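Automation in the Workplace, Unit 6
Handout: Notes on the Stonville open day 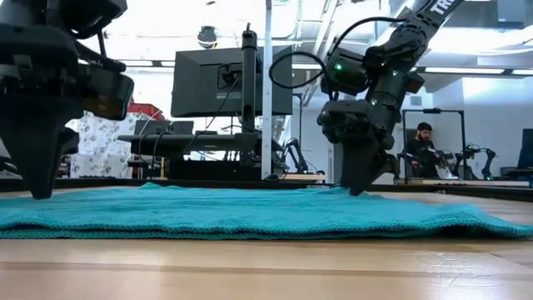 Soft goods are the hard part of this course, and the Stonville visit was planned with that in mind. A metal bracket keeps its shape when you pick it up. Cloth does not, and a program that knows where one corner is still knows very little about the rest. The teal cloth on the two-arm table is a good case to study. It lies mostly flat, but there is a small peaked fold toward the back and a raised corner at the far right with a dark hollow under it. The hem at the front is thick and doubled, with a thin gap of shadow between the layers. Before you read on, decide where you would place each gripper to make a first fold, and write it down.

The open day was held on Thursday, June 17, 2021, in the Brasmont building. Our group had room 622. These notes cover the cloth station only. The packing line has its own handout.

What we were told about cloth handling

Folding is usually broken into short steps: find an edge, get hold of it, lift, move, let go. Each step can fail in its own way. Finding an edge is harder when the fabric and its shadow are close in color. Getting hold of it is harder when there are two layers, as the gripper may take one layer or both. Letting go sounds simple, but a fuzzy fabric can cling to a fingertip and drag.

Two arms help with the lifting and moving steps. With one arm, the free side of the cloth hangs and swings. With two, the cloth can be held at both corners and kept under light tension. The cost is that the arms share a workspace, so their paths have to be planned together.

The Skendis exercise

Skendis is the name of the folding task used in our lab sessions. It has two stages. In the first, the cloth is smoothed until no fold stands up from the table. In the second, it is folded once, front edge to back edge. A run counts only if both stages are finished without a person touching the cloth.

Questions from the group

Does the table surface matter? Yes. A smooth top lets the cloth slide, which helps when smoothing and hurts when you want one layer to stay put. Glare can also confuse a camera, so check for bright patches before a run.

Why tapered fingers? A narrow tip can get under a hem. A wide pad holds better once the cloth is gripped. Most designs trade one against the other.

Before the next class

Read the Rebelo chapter on grasp points. Bring your written answer on gripper placement and a one-page plan for smoothing the cloth, step by step, with what you would check after each step. Lab reports on Skendis are due in December.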